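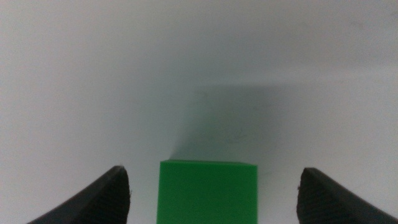

Green cube, two black fingers, not touching.

How Do You Teach a Robot to Stack Blocks?
By Joelle Khasawneh

You learned to stack blocks when you were very small. You probably also learned to knock them over, and you may have enjoyed that part more. Either way, no one gave you a book of instructions. You couldn't read, and you would have chewed it.

A robot arm doesn't get to be a baby first. It comes out of its crate able to move very exactly and with no idea what for. At the Bretwood workshop, the arm is called Wukby, and its teachers are Daryna Bilyk and Marwan Nassar. Their job is to show it the same thing again and again until they are sick of cubes.

How a lesson goes

Daryna holds a set of handles, and when she moves them, Wukby moves too. She steers the fingers down around a cube, closes them, lifts, carries and lets go. All that time a computer is saving two kinds of notes: what the cameras see, and how the arm is moving. One complete try, from start to finish, is called a demonstration. You could also call it an example, which is shorter. 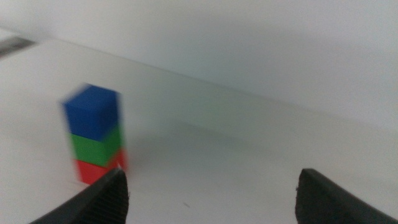 One example isn't much use. Suppose you had seen exactly one dog in your whole life, and it was a poodle. Then a bulldog walks in. Good luck!

A robot has the same trouble. If the red cube always starts in the same spot, Wukby may learn to reach for that spot, cube or no cube, and grab a handful of air with great confidence. So before each try, Marwan slides the cubes somewhere new. A bit left. A bit closer. Turned slightly, like a picture hung by somebody in a hurry.

In December the pair recorded 218 examples. Then they watched every one of them again, and kept 162. Marwan says the watching took longer and needed more cookies.

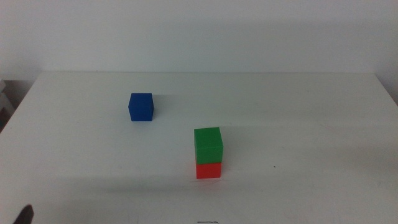
Why more than one camera? Try this at home. Close one eye, hold a pencil in each hand and bring the points together. Harder than it should be, isn't it? A camera on the robot's wrist gets a wonderful close look at whatever is between the fingers, and a pretty poor look at everything else. A camera that stays put beside the table can see where all the cubes are, but it may miss the tiny gap between a finger and a block. The computer gets both views and has to make sense of them together.

What about the mistakes?

Some go in the trash. If Daryna sneezes and the arm swats a cube off the table, Wukby does not need to learn sneezing. But if a cube goes down crooked and she nudges it straight, that try stays, and gladly. Robots need to see how to fix things, too. 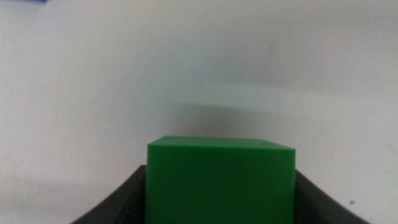
After all the collecting comes the training. The computer goes through the examples and practices guessing the next move: given what the cameras see now, what did Daryna do? At first its guesses are terrible. Each time it's wrong, it changes itself a tiny bit, and it does this far more times than you would have the patience for.

Then Daryna lets go of the handles, and Wukby tries alone. On its first test it got 20 towers out of 24. On one of the others it built nothing and waved.

Words to know

Gripper: the robot's hand. Two fingers, no thumb.
Demonstration: one try, shown by a person and saved by a computer.
Training: learning from a big pile of demonstrations.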